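Wrist camera policy grabs the middle of the cloth instead of a fold - more demos, or something else?

Posted by Dela Zakaria in Manipulation and Learning

I am trying to reproduce the cloth result from the Khasawneh method, the one where the policy is trained only on wrist camera views and hand-guided demonstrations. My version is a two-finger gripper over a speckled white table, one cloth, and the task is to pick it up by a fold and lay it flat.

I recorded 400 demonstrations in June. After throwing out the ones where the gripper closed on nothing or the recording stopped early, 338 were left for training. Training loss looks normal. On the real arm, the approach is fine, but the fingers often close over the flat middle part of the cloth, where there is nothing to pinch. They slide and come up empty. If a fold happens to sit right between the fingertips it works.

I trained with 3 different seeds and all of them do it, so I don't think it is bad luck with one run. The write-up says the policy "prefers raised fabric" without any special labels. Mine doesn't seem to. Do I need more demonstrations, or did I miss a step? I am using the default Tellitz image settings, including the center crop.

2 replies, sorted by oldest

Cecilia Appiah

More data. Cloth always needs more data than you think. We were at up to double your number before ours did anything useful. Also check your gripper force.

Aba Korletey

I would not record more yet. I ran the same method at our lab in Prurkbridge and had close to the same failure. Gripper force was not the problem for me, and adding demonstrations of the same kind only made the policy more sure of the wrong spot.

The thing to look at is what the policy gets to see just before the fingers close. Go through your own recordings and stop each one a little before contact. Do this by eye for a good handful before you change any code. These are the things I would check, in this order.

Crop

The default center crop was made for rigid objects that sit between the fingertips. With cloth, the useful part is often off to one side. In the view below, from my green cloth, the middle is nearly flat with faint wrinkles, and the crumpled part runs down the right side toward the right fingertip. There is a small rounded hump at the bottom edge too, but the ridges on the right are the better target. A tight center crop keeps the flat part and throws away most of the ridges. Turn the crop off and resize the full image instead. It costs some detail, but I got more back than I lost. 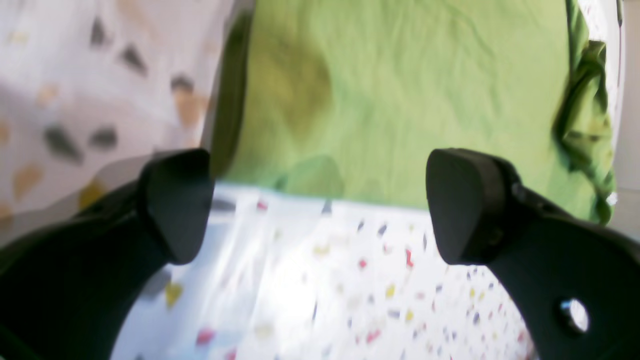
Color changes during training

If you use the Tellitz defaults, random brightness and contrast are both on, and they are strong. A fold in a one-color cloth is mostly a difference in shading. If the training images change the shading at random, the policy learns to ignore it. I cut both to a small range and left hue alone. Glare on the table is a separate matter. Mine has a bright washed-out spot and I left it in, as it will be there at test time.

Which demonstrations you threw out

You removed the ones that closed on nothing, which is right. But look at the ones you kept where the person moved sideways at the last moment to reach a fold. In my set, the filter for "jerky" motion had removed a lot of those - and those were the only ones that showed a correction. I put them back by hand. If your filter came with the Zokuneck scripts, it has the same motion check, and it is on unless you turn it off.

Test

Change one thing at a time and retrain with the same seeds, or you won't know which one helped. For me the crop made the biggest difference and the color change came second. I can't separate the third from noise. Start some trials with the fold off to the left and some with it off to the right. If the policy only works on one side, your demonstrations are lopsided, and then Cecilia is right that you need more, but only for the weak side.

I still get empty grasps when the cloth is close to fully flat. I have not solved that, and I don't think the method claims to.

Comments

Dela Zakaria: The motion check was on. I had no idea. Turning off the crop first and will retrain overnight.

Arsen Nechyporuk: If you resize the full image, check that the fingertips are still clear at the lower resolution. Mine turned to mush and the policy closed too early.

Aba Korletey: Good point. I kept the input size one step above the default for that.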